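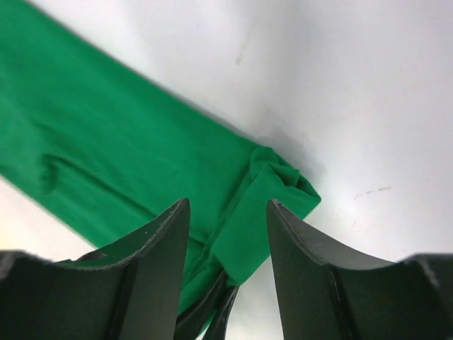 Courses > Household Textiles > Unit 2 > Folding Sleeves and Legs

Most folding problems in this unit come from the long, narrow parts of a garment. A shirt body is wide and holds its place on the table, while a sleeve or a pant leg slides, twists and takes a crease from very little handling. When the end has doubled back on itself, as with the green piece, there is a thicker, wrinkled section at one end and a flat strip behind it, and the two have to be dealt with separately. The diagonal crease farther back in the cloth is a different fault. It is shallow and can be smoothed by hand, but the doubled end has to be opened before anything else is done. Folding over a doubled end gives a lump in the finished stack, and the lump presses its shape into whatever is put on top.

These notes go with the second practical session. Read them before you come in. The folding tables at Drendent are used by two groups back to back, so there is not much time for explanation once the session starts.

1. Terms used in this unit

Strip: any part of a garment that is much longer than it is wide. Sleeves, pant legs, scarves and the ties on aprons are all treated as strips.

Free end: the end of the strip that is not attached to the body of the garment. On a sleeve this is the cuff end. On a pant leg it is the hem.

Fixed end: the end where the strip joins the rest of the garment.

Doubling: cloth lying on top of itself where it should be single. Doubling may be flat, like a page corner turned down, or bunched.

Pucker: a small raised line or group of lines in single cloth. A pucker has no second layer under it. People often mistake a pucker for doubling. Press a fingertip on it. If it goes flat and comes back, it is a pucker. If you feel an edge underneath, it is doubling.

Long fold: a fold that runs the length of the strip.

Cross fold: a fold that runs across the width.

2. The surface

Use a smooth table with nothing on it. Cloth has to slide a little for you to straighten it, and a padded surface such as an ironing board grips the underside so that the top moves and the bottom does not. A light-colored table makes the edges of dark or bright cloth easy to follow. For white and cream garments, use the gray mats from the Merness cupboard. Put them back flat. They curl if they are stood on end.

Wipe the table before you start. Marks that will not come off with a damp cloth are old scuffs and can be left alone, but anything sticky or chalky should be cleaned off.

3. Straightening a strip

Work from the fixed end to the free end. If you begin at the free end, you push the slack back toward the body of the garment and it collects at the join.

a) Lay the garment with the body flat and the strip pointing away from you. It does not have to be square to the table yet.

b) Put one hand flat on the cloth just past the join. Keep it there for the next two steps.

c) With the other hand, find the free end and open any doubling. Lift the upper layer, bring it out to its full length and lay it down. Do not drag it. Dragging a knit stretches one edge more than the other, and the strip will then lie in a curve however often you straighten it.

d) Run the flat of your hand along the strip toward the free end, once down the middle and once along each edge.

e) Check the seam. On most sleeves the seam runs along the underside, and on most pant legs there is one on each side. If a seam wanders across the top of the strip partway down, the tube has twisted. Go back to step b and turn the free end until the seam runs straight.

f) Look along the edges. Both should be close to straight, or should taper evenly if the garment is cut that way. A straight upper edge with a curved lower one usually means that slack has gathered on one side. Lift the strip at the curve, let it drop, and smooth it again.

Step e is the one most often skipped. A twisted sleeve can look quite flat on the table and will only show the fault when the shirt is put on a shelf and one cuff sticks out.

4. Knits and wovens

Knits stretch and recover. Wovens stretch very little along the grain and hold a crease once it is pressed in. In practice this changes three things.

With knits, use the flat of the hand. Fingertips pull the loops and leave tracks, which are easiest to see in matte cloth of a strong color. With wovens, you can pinch the edge and pull gently to square it up.

With knits, wait a few seconds after smoothing. The cloth relaxes and may draw back a little. If you make the long fold straight away, the layers relax by different amounts and the edge opens. Wovens can be folded at once.

With knits, rolled edges are normal, particularly at a raw or lightly finished hem. Turn the edge flat as you make the fold and let the weight of the next layer hold it.

5. Folding sleeves onto the body

There are two methods in use on this course. Either is acceptable for the practical, but use the same one on both sleeves.

Straight-back method. Fold the side of the shirt in toward the center with the sleeve still attached and pointing outward across the other side. Then fold the sleeve back on itself at the shirt's folded edge. This makes one cross fold and keeps the sleeve flat. It suits heavier cloth.

Drop method. Fold the side in as before, then turn the sleeve down at an angle so that it lies along the body toward the hem. This makes one diagonal fold near the shoulder. It is quicker and leaves less bulk at the center, but the cuff can come past the hem on a long-sleeved shirt. If it does, turn the cuff up before making the next fold.

Short sleeves do not need either method. Fold the side in and lay the sleeve where it falls, as long as it does not cross the center line.

6. Folding legs

Put one leg on top of the other, matching the hems first and the seams second. Straighten the lower leg completely before you bring the upper one over. A fault in the lower leg cannot be reached afterward, and smoothing the upper leg on top of it only moves the fault along.

For leggings and other narrow knit legs, three cross folds are usually enough. Start from the hems. The waistband goes on the outside, where it keeps the bundle closed.

7. Practical exercise

Each pair will have a basket from the Irnell store with mixed garments. Some are folded wrong on purpose. Take one at a time and, before touching it, say to your partner whether the fault is doubling, a pucker or a twist. Then correct it and fold it. Swap after each garment.

The partner who is watching should look at the hands more than the cloth. Note down:
– whether the fixed end was held
– whether the doubled layer was lifted or dragged
– which direction the smoothing went in
– whether the seam was checked before the first fold

Put finished garments on the shelf with the folded edge facing out. Check the stack from the side. It should be level, and if it leans, take off garments from the top until you find the one causing it. Refold that one only.

8. Marks

The practical is marked out of 95. Of these, 53 are for straightening and fault finding, and the rest are for the finished folds and the stack. Speed is not marked. A garment that is left unfinished but correctly straightened still gets its straightening marks, so do not rush the last one into a bundle when time is called.

Bring the fault sheet from Unit 1 if you still have it. The section on collars is not needed until later, but the table of fabric weights is used again in the next handout.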